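Notes from the allotment shed: the great onion question

Hello again from the Gimdale end of the site, where the nights are drawing in and I have started wearing two jumpers before breakfast. October always catches me out. I come home from my sister's at the end of September thinking there's plenty of time, and then the beans have gone black, the shed door has swollen and I've got a heap of onions asking me what I intend to do with them.

So this month I'm writing about storing things, which I've been bad at for most of my growing life. I can grow an onion. I can grow rather a lot of onions (49 decent ones this year from the bed nearest the path, and I only know the number because Barbara Rutkowska bet me a jar of her plum chutney that I wouldn't reach fifty, and she was right, and she was unbearable). What I have never been able to do is keep them past Christmas. Every year I'd hang them up in the garage looking like something off a French postcard, and every January I'd be picking out the soft ones with my sleeve over my nose.

Barbara came down from Zokcombe for the weekend and had a look at my arrangements. She has grown vegetables since before I could drive and she doesn't waste words. "Too damp, too warm and you're too soft on them," she said. The first two I could do something about.

The garage, you see, shares a wall with the boiler. I'd always thought of that as a good thing, all that nice dry warmth, but onions that are a bit too cosy think it's spring and start to sprout. They want it cool and airy, with no frost and no coddling. Mine have gone up to the box room instead, which has a window I can leave open a crack and a radiator I've turned off for good. My other half says it smells like a kebab shop up there. I say it smells like thrift.

The being too soft part was harder. Barbara made me go through the whole crop and squeeze every neck. Anything thick or a bit spongy went in the "eat now" pile, and so did anything with a nick from the fork. I kept trying to sneak borderline ones back into the keepers and she kept taking them out again. We ended up with far more for eating now than I'd hoped, and I have since made soup, then more soup, then a tart, and then a sort of jam that went very well with cheese and rather less well with toast.

The other thing she was firm about was air. No carrier bags, no lidded tubs, no piling them up in the bottom of a bucket and forgetting them until Easter (guilty). Nets are good, old tights are good if you can bear the look of them, and anything with holes in the sides will do a decent job so long as you don't fill it too deep. 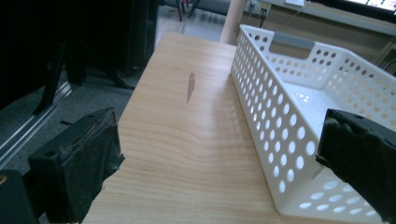 Plenty of holes: a white plastic basket will do nicely.

Potatoes are a different matter, by the way, and please don't put them in with the onions. I did that for years. Potatoes want the dark, so mine are in paper sacks under the stairs with the tops folded over, and I go through them every fortnight or so to check for anything nasty. It's a dull job but you only need one bad potato to lose the lot, and if you have ever smelled a bad potato you won't need telling twice. The Marinho plot lot, two rows over from me, pack theirs in straw inside a wooden crate and swear by it, but they also have a proper cellar, so I'm not taking advice from people that lucky.

Carrots I leave in the ground for as long as I dare. The soil here is light enough that I can usually get a fork in, even after a cold night, and they seem sweeter for the wait. If you're on the heavy clay down by the Evham gate you may want to lift yours sooner and put them in a box of just-damp sand. The slugs down there are something else.

As for apples, I'm wrapping each one in newspaper, as my gran did, and laying them in a single layer so they don't touch. I got through most of last month's free papers doing it and lost a good hour to the crossword. Only the late ones are worth the bother. The early sorts go woolly whatever you do, so eat them, stew them or leave them on a neighbour's doorstep and run.

A few bits of site news before I go and stir the soup. The water will be turned off for the winter at the end of the month, so fill your butts now. The path fund stands at £600, and thank you to everyone who bought cakes at the open day, particularly whoever bought all of the flapjack. We need £3,000 to do the whole stretch from the gate to the tap, so it'll be a while yet, and in the meantime do mind the dip by plot 2 — it's deeper than it looks and I have the ankle to prove it.

The seed order form is pinned up in the hut. Please write clearly this time. Last year somebody's "leeks" was read as "beets" and there are still hard feelings. If you want onion sets, put down how many you'd like and which colour, and if you have found one that keeps well into March then for goodness' sake come and tell me. I'm usually on the plot by ten in the morning, flask in hand, and I'll swap you a jar of onion jam for a good tip.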